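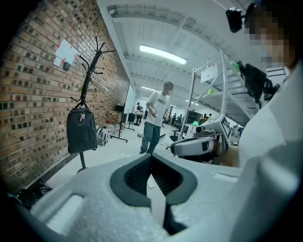
A person in a white shirt, seen up close.

Actor Kwaku Essien, whom many of you will remember as the shy younger brother in Darasari, is coming back to television at last, and we couldn't be happier for him! He beat 200 hopefuls to the lead in Cirirwood, a family drama that starts filming in August.

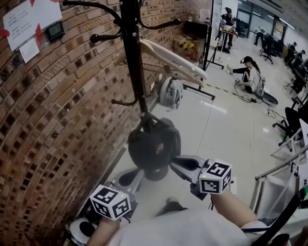 He was only 17 when he landed his first small role, and his old drama teacher, Mansa Sulemana, still keeps the program from that school play.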